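4.2 Seating and path use in Clasunard Park

Records of the park's early layout are uneven. The planting books survive almost whole, but the plans for the terraces were redrawn at least twice, and the later sheets do not always agree with the paths on the ground. We therefore walked each path with the 1:500 survey sheet in hand and marked every bench, wall seat and landing. The count came to 355 seats, of which 100 stand on the upper terraces. Entrances were numbered from the river side, and counts of visitors were taken at four of them in September, beginning at 11 in the morning.

Visitors entering by the Stundon gate tended to stay on the lower loop. Few climbed to the heather bank, although the stair is in good repair and the slope is gentle by the standards of the park. Use of the upper terraces came mainly from the side streets, where residents can enter nearly level with the lawn.
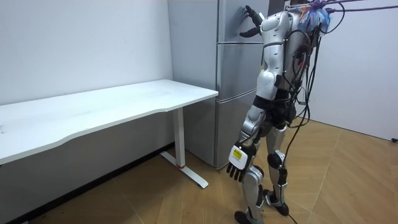 Figure 4. Humanoid robot with one hand raised against the upper door of a gray refrigerator.

Sewwandi Kanagaratnam, in written remarks on an earlier draft, objected that gate counts say little about where people sit, and that the lower loop may serve many visitors only as a way through. We accept the point in part. Bench counts made along the loop show long stays near the water but short ones elsewhere, and the two sets of figures are reported separately in Section 5.

The age of the seats had less effect than expected. Original stone seats on the east terrace were used as often as the newer benches beside them, except after rain. Shade mattered more, and several benches under the old elms were taken through most of the afternoon.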